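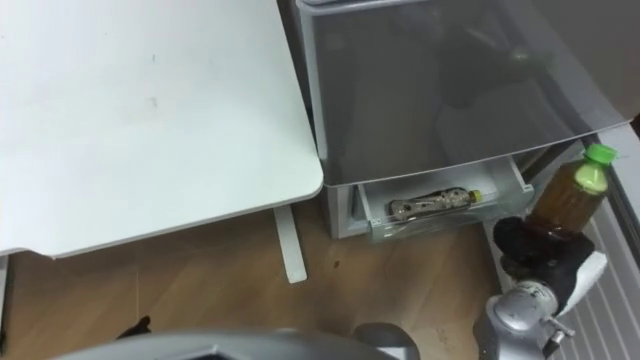 Ticket: bottle-to-drawer set, Nirkport room
Status: reopened
Project: Veres

Reopening this. The note from Brurkdale says the set is "complete and clean" at 1,482 examples. Complete, perhaps. I'm not convinced by clean.

What I did on Sunday: pulled 30 examples at random and watched them through at normal speed. 5 of them carry the success tag although the gripper still has the bottle when the recording stops. The tag seems to be written when the arm gets near the drawer, whatever the fingers are doing.

Second point. The clear drawer and the cabinet's glossy smoke-grey front panel above it. Pruvent's reply was that reflections "average out" with enough examples. I'd like to see that shown. The panel picks up the arm and the bottle, and if the cabinet never moves, the reflection is as good a cue as the bottle itself.

Third, the bottles. The green-capped one with the brown drink and the yellow-capped one in the silvery label are easy to tell apart by cap alone. Fine for a demo, thin for training.

Tried so far:
- Reran the tagging script with a release check. It caught 3 of the 5. The other two still pass and I don't know why.
- Turned the cabinet slightly and recorded a short batch. Not enough to say anything yet.
- Restarted the logger, as advised. No change — I didn't expect one.

Wanted before this is closed again:
- tags redone from finger position
- a batch with the drawer opened to different depths
- a batch with matching caps

Please don't close on the training loss. It was low last time too.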